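3.2 Collecting demonstrations

All demonstrations were recorded by teleoperation at the Arkstead lab. The operator moves a pair of hand-held leader arms, and the two follower arms on the bench copy the joint angles. We chose this setup over kinesthetic teaching, in which a person holds the robot's own links and guides them through the motion. With kinesthetic teaching the operator's hands and forearms end up in the camera views, and one person can't easily guide two arms at the same time.

The task family is bottle handling. A demonstration consists of picking up a small bottle, passing it to the other arm if needed, and placing it either upright on the wood or in a container. We used dropper bottles and squeeze bottles in several sizes and colors. The bottles were put out by hand before each episode, some standing and some lying down. Operators were told not to arrange them in rows.
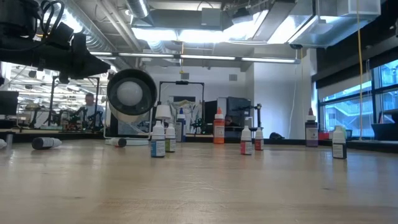

Figure 3. Low side view of the tabletop with a mix of upright and fallen bottles. Part of one arm is at upper left.

The low view in Figure 3 is useful for judging whether a bottle is upright, but it is poor at showing depth along the table. Bottles standing behind one another overlap, and the operators said they seldom looked at this view during a grasp. It is recorded with every episode all the same, and we include it as an input in the experiments of Section 5.

3.3 Wrist views and grasp labels

Each episode also includes video from a camera at the gripper. During training this view turned out to carry most of the information needed for the last part of the approach, when the fingers are close to the bottle and the fixed cameras are partly blocked. We label a grasp as centered if the bottle's cap lies between the two fingertips and both fingers touch the body. The labels were added by hand after recording, using the Mac Carthaigh annotation tool, and 2,000 grasps were labeled in this way. Two annotators went through the full set. Where they disagreed, the grasp was marked as unclear and left out of the grasp loss – it still counts toward the imitation loss. 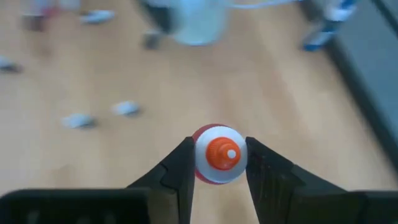 Figure 4. Gripper view of a centered grasp on a red bottle with a white cap and an orange nozzle.

A view like Figure 4 says little about where the arm is on the bench. Objects past the fingertips are blurred, and a policy trained on this view alone tended to stop short or drift once the bottle had been picked up. We therefore always pair the gripper view with at least one fixed view.

3.4 Bench layout and operator practice

The two arms are mounted on opposite sides of the bench and reach in toward each other. Their shared reach covers the middle of the work surface, and handovers were done there. 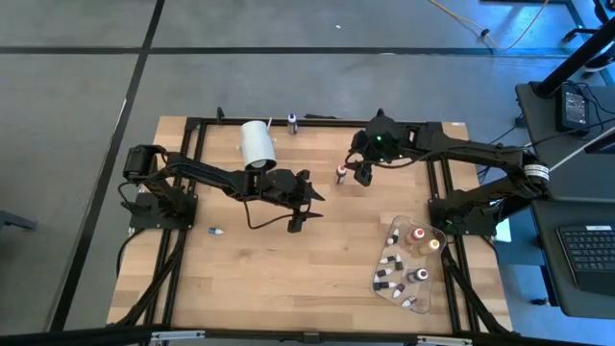
Operators had 30 minutes of practice before any of their episodes were kept. Most of that time went to handovers, which new operators found harder than the grasp itself. The usual mistake was to open the giving gripper before the receiving one had closed. We kept episodes containing a dropped bottle if the operator recovered and finished the task, and discarded them if the bottle left the bench.

We also changed the control mapping once. In the first version the follower arms matched the leader arms at full scale, and small hand tremors showed up as jitter at the fingertips. The version used for all data reported here runs the leader signal through the low-pass filter in the Kekine control package. This adds a short delay. Operators noticed it at first and then slowed down on their own, so the later demonstrations are smoother but also longer. Section 4.1 describes how we resample them to a common length before training.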